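CHAPTER SEVEN

Keeping the Book: Scorers, Statisticians and the Memory of a Club

By Mesfin Abera and Meron Sisay
Revised September

When I was first asked to keep score for a netball side, I said yes before I had quite understood the question. I had gone along to Candholm to watch my niece play, I was sitting near the bench with a pen in my coat pocket, and the woman who normally did the job had a streaming cold and wanted to go home. By half-time I had filled two pages with marks that made perfect sense to me and, I'm sorry to say, to no other living soul. The umpire was very kind. She asked me how many goals our shooter had taken from the left of the post, and I turned the page upside down and then the right way up again, and I could not have told her to save my life.

I tell that story (Meron has heard it more often than she would like) as a way into a part of sport that most books on running a club pass over in a paragraph. We have spent six chapters with coaches, players, grounds and money. Now we come to the person with the book.

Every club keeps records of some kind, even if it is only a fixture list with the scores pencilled beside it. The trouble is that a score on its own tells you very little a year later. Suppose you read that Arkano beat Wubshet by two goals. Was it close all the way through, or did Wubshet come back from ten behind? Who came on in the third quarter? Was it the sort of day when the wind took every high pass? A good scorer leaves enough behind for somebody who wasn't there to get a feel for the match, and that somebody may well be the scorer herself, trying to write an end-of-season report with a cup of tea and a failing memory.

We were lucky, in preparing this chapter, to be given the run of the Vedilura club's old match books. There are 738 matches in them, from the first friendly on a sloping school court to the cup final that the older members still talk about, and between them they name some 2,000 players, though a fair few of those are surely the same girl spelt three different ways. That spelling business is worth dwelling on, and we shall come back to it later in the chapter, for it causes more muddle in club records than lost pages and spilt coffee put together.

Once the final whistle has gone, the courtside sheet has to be turned into something lasting. Some clubs still copy it out by hand into a bound book, and very handsome those books can be. Most now type it up, either the same evening or (let's be truthful about it) a week or so afterwards. Our own advice is to type up the match before you sleep on it, while you can still remember that the squiggle beside the goal attack's name meant a twisted ankle and that the arrow meant a change of bib.

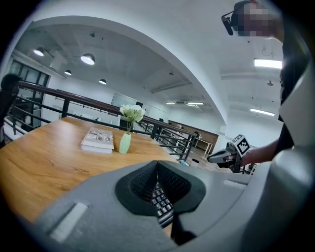
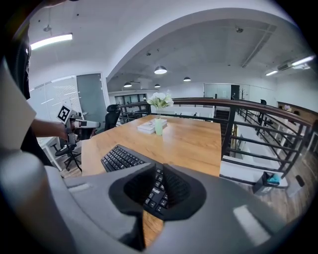 Keyboard and table, seen from two angles.

Meron came to all this from quite a different direction. She had been a statistician for a regional league, and she was used to having every pass and interception logged by two people who then compared their sheets. When she joined Vedilura she found one scorer, one biro and a clipboard with no clip. Her first instinct was to ask for more of everything. Her second, and I think the wiser, was to sit beside that scorer for a whole season and find out what could be noted down well by one person who also had to mind the water bottles.

What she settled on was a short list: goals and attempts by each shooter, centre passes, changes of player with the time of each, and a line or two in plain words at the end of every quarter. It doesn't sound like much. Yet when we went back to a season's worth of her sheets, in which the side scored 792 goals, we could follow the whole year from them – the slow start, the spell when the second shooter found her touch, and the wobble towards the end when half the defence had exams.

You will notice that plain words have a place on that list. Students who come to us fond of figures often want to leave them out, and we always plead with them to think again. "Tired legs, poor footing near our post" takes a few seconds to write, and it can explain a run of misses that would otherwise set a coach fretting for a fortnight.

In the pages that follow we begin with the courtside sheet and how to lay it out so that your eye finds the right box without hunting for it. We then go on to the shorthand used by most netball scorers, with room to make up a few signs of your own, and after that to the typed record and the naming of players. Have a pencil by you as you read, and if there is a match on near you this month, take a blank sheet along and have a go at one quarter. Don't try for the whole match the first time. I did, and you know how that ended.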